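Fesside parcel appeal passes 500 boxes

2025-06-13

The little parcel appeal that began in Fesside in January has now sent out its 500th box, and a very cheerful milestone it is too for everyone who has given up a spare bed, a sofa or half the landing to the packing.

The idea could hardly be simpler. Households take home a flat-packed cardboard box from the shop counter at Rodrigues, fill it with soft things and small treats, and bring it back to be passed on to families who have just moved into the area with very little of their own. There are now 11 collection points, the newest of them at the Deremia tea rooms, and most people seem to do their packing in the bedroom, where everything can be spread out on the covers and looked over before it goes in (and where, it must be said, it is easy to find one more thing to add!).
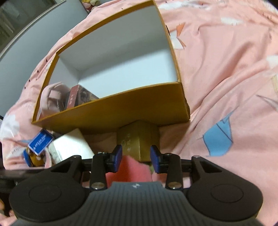
Florante Umali said the bed was much the best place for it, and that the trick was to put the fabric things into the corners first and leave the smaller boxes until the end, when it was plain how much room they would need. Tissue paper was lovely but took up space that a pair of socks could have had.

Boxes should weigh no more than 8 kilos when full, and anything to eat ought to be sealed and well within its date. Warm clothes for small children are always wanted, as are pillowcases, flannels and packets of biscuits. Glass and candles cannot be taken, sadly, however nicely they are wrapped.

The next collection goes from Fliltano Hall in 3 weeks' time, and empty boxes can be picked up from Rodrigues during shop hours until then. Please leave the lids untaped so that the contents can be checked at the hall.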